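El bote sigue en el armario

11 de mayo de 2024
Por Musa Briggs

Llevo desde Navidad prometiendo a mi hermana que escribiría algo sobre los robots de cocina, y no me refiero al trasto que tritura garbanzos y te habla como una azafata. Me refiero a un brazo que guarde la compra mientras yo miro por la ventana.

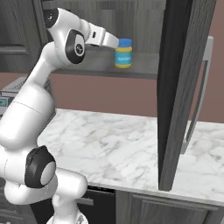 La promesa me la hizo primero a mí un folleto de Zalleneo, que llegó al buzón entre la publicidad de una clínica dental y la de un cerrajero. «Su cocina, por fin, se ocupa de sí misma.» Lo pegué en la nevera. Lleva allí desde entonces, sujeto con un imán, y la cocina no se ha dado por aludida.

Así que he hecho lo que hace cualquiera con un sábado libre y platos en el fregadero: ponerme a leer. Lo primero que se aprende es que casi todos estos brazos pasan la infancia en cocinas simuladas. Tiene su lógica. En un simulador puedes tirar un bote mil veces y nadie barre. El armario no chirría, la encimera de mármol blanco no tiene migas y, si la pinza de dos dedos llega torcida al bote de tapa azul, se reinicia la partida y a otra cosa. A mí también me gustaría reiniciar la partida con el aceite de oliva, pero en mi casa el aceite ya está debajo de la lavadora.

Un bote en una balda parece poca cosa. Usted y yo lo cogemos pensando en otra cosa, con el teléfono en la otra mano. La máquina tiene que saber dónde está el bote, por dónde entrar sin llevarse por delante la puerta abierta, cuánto apretar y qué hacer cuando resulta que alguien (yo) lo guardó pegajoso de miel. Y mi armario, además del bote, tiene una torre de táperes sin tapa que se sostiene por fe.

Bandwood, una empresa pequeña que hace pruebas de este tipo, publicó en su boletín los resultados de una tanda: 119 intentos de sacar un envase de un armario y dejarlo en la encimera, con 73 terminados como es debido. Me pareció un dato admirable hasta que lo trasladé a mi vida. Si yo rompiera o extraviara el café con esa frecuencia, me habrían prohibido desayunar. Eso sí, el boletín lo contaba sin adornos, y se agradece. Los vídeos de la competencia suelen tener música de piano y un corte sospechoso justo antes de que se cierren los dedos.

En los talleres va mejor la cosa, y es normal: allí se ordena el mundo para la máquina. Mi cuñado trabaja en Demport, donde un brazo pasa piezas de una bandeja a otra durante todo el turno. Las piezas son iguales, la bandeja está atornillada y ningún niño ha metido un dinosaurio dentro. Le pregunté si el brazo podría guardar la compra. Se rio tanto rato que tuve tiempo de guardarla yo.

Tampoco quiero hacerme el listo. Hace unos años ni se intentaba en serio lo de abrir un armario cualquiera, y ahora hay gente discutiendo si el problema son los dedos, la vista o los datos. Turunen, un foro donde entro más de lo que me conviene, tiene un hilo entero dedicado a los tiradores. Los de barra larga tienen muchos partidarios. Los pomos redondos despiertan un odio que yo reservaba para las impresoras.

En julio iré a ver una demostración de las de verdad, con muebles y público. Pienso llevar en la mochila un bote de los míos, el de la miel, y preguntar con educación si lo pueden guardar. De momento cierro aquí, que los platos siguen en remojo y el folleto no friega.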